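3.2 Where the household day gets written down

Our second question was a simple one: when people keep a diary of unpaid work at home, where do they sit down to do it? Szénási has argued that the place of writing shapes what gets remembered, and we were delighted to find such a clear pattern in the Jekcombe diaries. Of the 607 entries, most were written at a table used for other things as well, usually in the evening and often in one go. Paper was the favourite by far, and large sheets drew longer entries than the small booklets did - a lovely result, and one we had not planned for.

Figure 2. A round wooden tabletop with a large sheet of white paper.

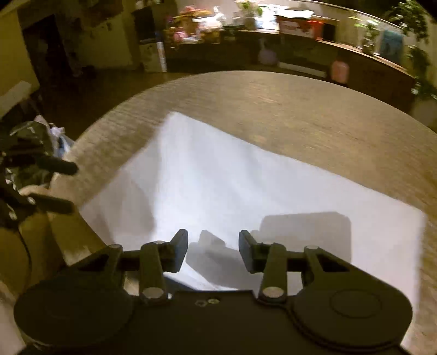
3.3 Laundry as a task without edges

Laundry is where the diaries become really exciting. Cooking has a start and a finish, but washing, drying, sorting and folding spread through the day in small pieces. Among the 31 households in Jekcombe, 24 gave laundry at least one entry of under ten minutes, and several diarists folded clothes while doing something else entirely.

A heap of clothes may wait hours for its next bit of attention, and the waiting is seldom recorded.

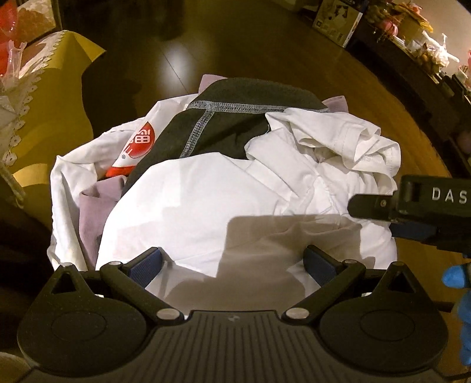

Urquijo's earlier study in Cindville treated such short spells as noise and dropped them. We kept them, and four households moved from the "light" to the "heavy" group as a result. The shift was largest where two adults shared the sorting, each noting only their own part of it. We return to these shared tasks in Section 4, where the paired diaries are read side by side.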